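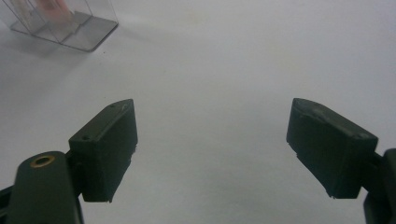
Ticket 767: Shared printer prints every job twice, second copy in landscape
Status: Closed (see last entry)
Location: Hosevdale, second floor, printer "Bodin"
Priority: Low, raised to Medium by the person holding the extra paper

Opened July 22, 2019

Reporter says everything sent to Bodin comes out as two copies, the second one sideways. Has tried turning it off and on. Has tried turning it off and leaving it off, which fixed the problem but drew complaints.

Update 1
Printed a test page from the front panel. One copy, upright, very smug. Printed the same page from my laptop. Two copies, one sideways. So the printer is fine when it talks to itself and gets confused around other people. I sympathize.

Update 2
Checked the default copy count in the driver. It says 1. Checked the tray settings. Tray 2 was set to "Legal, Heavy, Recycled," a paper we have never bought. Changed it to Letter. No effect on the duplicates, but it did clear a warning light that several people had come to think of as decoration.

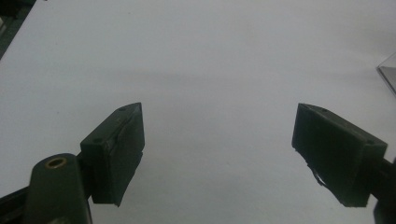

Hosevdale Office Systems Help Desk

Update 3
Reinstalled the driver. The installer wanted a restart, then a second restart to finish the first one. Still two copies. Someone sent a 57-page handout while I was testing, so we now have that handout in both directions. It's on the shelf by the window if anyone wants it.

Update 4
Looked at the print server. There are two queues pointing at the same printer, one called Bodin and one called Bodin (Copy) - DO NOT USE. Both are in use. The second was made last November during the move to Mastosau, our print management software, and has landscape as its default. Mastosau has a rule that mirrors jobs from the first queue to the second "for testing." The testing appears to have gone on a while.
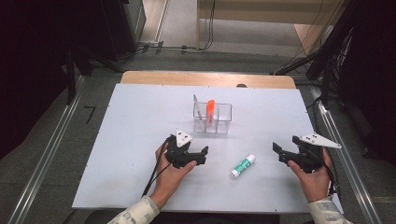

Glue stick and pen holder on the white board.

Update 5
Turned off the mirror rule. Sent a one-page job. Got one page. Sent it again in case that was luck. Got one page. Went to delete the second queue and was told it had 500 jobs pending. Did not release them. Please, whoever reads this later, do not release them.

Update 6
Purged the pending jobs, then removed the queue. Accounting reports that Clernance, the invoice program, now can't find a printer. It had been printing to DO NOT USE all along.
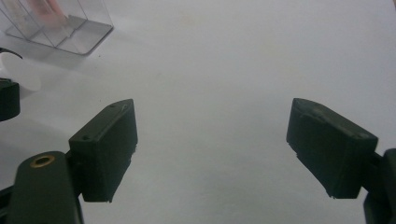
Pointed Clernance at the real queue and set it to portrait. Accounting says the invoices look strange this way up and asked whether the old way could be brought back. I said I'd make a note of the request. Consider it noted.

Closing. If duplicates return, check the Mastosau rules page before touching the driver, and leave Tray 2 on Letter.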